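Print this page
E-mail this page

Recording at the Pollside bench: frequently asked questions

What is being recorded?
Examples of handling work inside desktop computers, for the Huvevell learning system. August added 800 to the set, bringing it to 2,672. Cables and drive cages make up most of the list.

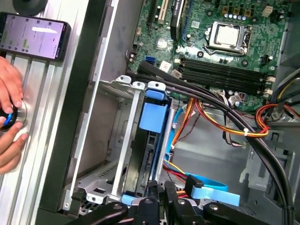 Güven Keskin asks whether a failed attempt should be thrown away. Keep it. Mark it as failed and start the next one – the system learns from those too.

How long is one example?
Up to 4 minutes. Stop the recording if you go over and split the task in two.

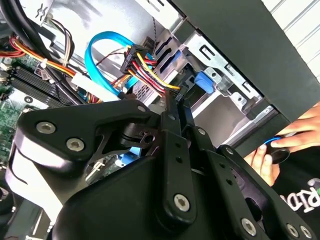
Between examples, move the case a little and change how the cables lie. If every example starts the same way, the system copies the position and misses the part.

Do I need to fill in the task note each time?
Yes. One line is enough, and it should name the part you went for.

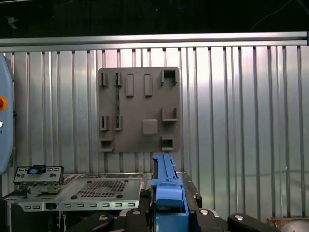

Svetozár Paulík would like the notes picked from a fixed list, as free text takes too long to sort. Dobson will try a list of 5 entries first.

Print this page
E-mail this page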